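小组作业:办公接待区座椅选型与布置
课程:室内家具与空间(二)
提交:2019年3月4日
组员:Triin Paulauskas(组长,平面图)、Jaanus Vasiliauskas(测量)、Oranuch Somboon(面料、报价)、我(写报告、访谈)

先说一下,平面图的最终版在附件A,正文里的尺寸以附件为准,前几稿有两处标错了,已经改过。

## 1. 题目和范围

委托方是Adomaitis,一家做会计和税务代理的事务所,办公室在老楼二层。接待区原来放了一张三人沙发和几把不成套的折叠椅。来的客户大多是小店老板、退休的人,等的时间长短不一,报税季会更长。

任务书要求三件事:选座椅,选边几,重新排接待区。前台柜子不动,灯不动,地毯可以换但不在预算里。

不包括:会议室、员工办公椅。Jaanus一开始把会议室也量了,数据留着,没用上。

## 2. 现状

进门左手是前台,右手一整面窗,朝西。下午晒得厉害,原沙发靠窗那一侧的扶手褪色明显,布都发脆了。

问题整理如下:

- 沙发太软太低,年纪大的客户起身费劲,要撑着膝盖
- 没有扶手的折叠椅没人愿意坐,宁可站着
- 陌生人不肯挤同一张沙发,三人位实际上只坐一个,最多两个
- 边几离座位太远,文件夹只能放腿上
- 门打开会碰到第一把椅子的椅腿,椅腿上一道一道的印子

最后一条是Triin去现场第二次才发现的。第一次去的时候门一直用门挡撑着。

## 3. 访谈

对象是前台Heidrun Ortner,还有几位正好在等的客户(口头同意,不记名)。

Heidrun的意见比较具体,摘几句:

“椅子要能擦。咖啡、雨水、小孩的饼干,什么都有。”

“不要轮子。以前有一把带轮子的,老先生坐下去的时候椅子往后跑。”

“颜色深一点可以,不要黑,黑的像殡仪馆。”

客户那边说得少,多数就是“还行”“没注意”。有一位说座面太深,背靠不到。另一位希望椅子之间有地方放包,不想放地上。

访谈提纲写得太长了,后半截基本没问。下次应该砍掉一半。

## 4. 候选产品

看了三个系列,都能拿到样品或者能去展厅坐。

### 4.1 Hora

实木框架,橡木,扶手是整根弯的。座面和靠背是可拆的软包。座高合适,扶手前端略宽,起身时手有地方撑。

优点:稳,重,门碰一下不会挪。软包坏了可以单独换。
缺点:贵。重也是缺点,保洁要搬开拖地。木色只有浅、中两种,深色要另外下单,交期不确定。

### 4.2 Steketti

钢管架,薄软包,可以叠放。展厅里坐了一会,Oranuch说像候机楼。扶手是选配件,加上以后就不能叠了,那叠放这个卖点等于没有。

便宜,轻,好擦。作为备用椅可以考虑。

### 4.3 Isinden

全软包单人沙发,木脚。坐感最好,我们四个人都这么觉得。但座面深、座高低,和原沙发的毛病一样。问过销售能不能加高脚,回复是可以,但加高后的稳定性他们不保证。这就没法用了。

## 5. 打分

权重是和委托方一起定的,组内四个人各打一遍再取平均,没有去掉最高最低分。

| 项目 | 权重 | Hora | Steketti | Isinden |
|---|---|---|---|---|
| 起坐方便 | 高 | 好 | 中 | 差 |
| 清洁 | 高 | 中 | 好 | 差 |
| 坐感 | 中 | 好 | 差 | 很好 |
| 耐用 | 中 | 好 | 中 | 中 |
| 价格 | 中 | 差 | 很好 | 中 |
| 外观 | 低 | 好 | 差 | 好 |

表里用文字是因为老师上次说小数点后面两位的分数没有意义。原始分在附件B。

外观这一项吵了挺久。Jaanus给Steketti打得很高,说冷一点才像事务所。其他人不同意。权重低,所以对结果没影响,不再展开。

## 6. 面料

Oranuch负责,借了色卡回来,放在窗边看了上午和下午两个时段的效果。

初选条件:耐光、可擦、不粘毛。纯棉麻的先排除,好看但一泼就完。人造革排除得比较犹豫,擦是最好擦的,但是夏天粘皮肤,西晒的位置尤其不行。最后留下两种混纺,一种平纹一种小颗粒纹理。

简单试了一下污渍:咖啡、蓝色圆珠笔、酱油。咖啡和酱油两种都能擦掉,圆珠笔都擦不干净。小颗粒那种擦完之后纹理里有点残留,近看能看出来,站着看不出。

选了平纹,灰绿色。Heidrun看过色卡,说可以。

样布太小,整把椅子上是什么颜色其实没把握。供应商说有一把灰绿的在另一个客户那里,没约上时间去看。

## 7. 布置方案

做了两个方案。

方案一:座椅沿窗排一排,面向前台。容纳人数多,但所有人都对着前台坐着,Heidrun说那样她会一直觉得被盯着。而且西晒。

方案二:L形,两把靠窗,其余沿里墙,转角放边几。人数少一个,但互相不正对,视线可以错开。门的开启范围全部让出来了。

采用方案二。

边几用橡木面的小方几,和Hora的框架同色。两把椅子之间各放一个,高度和扶手差不多平,填表可以凑合写字。包可以放边几下层。

过道宽度按轮椅能过来留。Jaanus在地上贴了胶带,大家推着办公椅走了几遍,转角那里有点紧,所以转角的边几往里挪了一掌宽。附件A里已经是挪过以后的位置。

## 8. 预算

| 内容 | 金额(欧元) |
|---|---|
| 座椅(Hora,带扶手,平纹灰绿)及边几 | 1532 |
| 委托方另留的运输和安装 | 500 |

运费供应商还没给正式报价,500是委托方自己留的数,可能有剩。旧沙发谁来处理没谈,报价里不含。

比委托方最初想的要高。Triin跟他们解释了软包可以单独更换,以后不用整把买新的,他们接受了。如果预算被砍,备选是靠窗两把换成Steketti带扶手款,里墙的保留Hora。不太好看,两种混着,但能用。

## 9. 过程记录和分工

总工时29小时,不含去展厅路上的时间。超出计划,主要超在平面图反复改。

- 测量:去了两次,第一次漏了暖气片凸出的深度
- 展厅:一次,全员
- 访谈:一次
- 画图:Triin,改了好几稿
- 面料测试:Oranuch,我帮忙拍照和擦
- 报告:我,最后一晚写的,所以有些地方比较赶

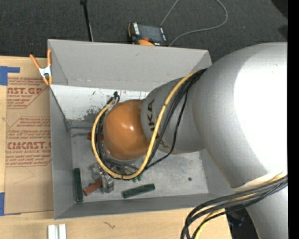
## 10. 存在的问题

1. 访谈的人太少,而且都是同一个下午来的。报税季和平时的客人可能不一样,没有比较。
2. 耐用性只凭结构和保修条款判断,没有自己测。展厅样品都是新的,坐久了软包塌不塌不知道。
3. 打分时四个人坐在一起,互相看得到,后打的人多少会受影响。应该分开打。
4. 没考虑带小孩的客户。Heidrun提过一句饼干,我们只当成清洁问题处理了,其实可能需要一把矮凳或者小角落。
5. 西晒没有真正解决,只是把多数座位挪开。窗帘不在任务里,但建议委托方加一层薄的遮光卷帘。
6. 单位混用,前几稿图上是毫米,表格里是厘米,现在统一成毫米了。如果还有漏的请以图为准。

## 11. 后续

委托方打算分两批买,先买里墙那几把,用一阵再定靠窗的。我们觉得可以,但提醒了他们同一批染色的布色差小,分开买可能对不上。他们说到时候再说。

Triin九月还会去回访一次,看扶手和座面的磨损,顺便问问Heidrun现在的感受。回访的表格已经做好了,一页纸,比上次的提纲短很多。

边几的桌面保护油需要自己上,供应商给了说明,已转给委托方。

## 附件清单

- 附件A:平面图(最终版)、门开启范围示意
- 附件B:打分原始表
- 附件C:访谈笔记(手写扫描,字比较乱)
- 附件D:面料小样,纸质,随报告一起交,贴在硬卡纸上,平纹那块边上有圆珠笔印,是测试留下的

会议室的测量数据如果老师需要可以找Jaanus要。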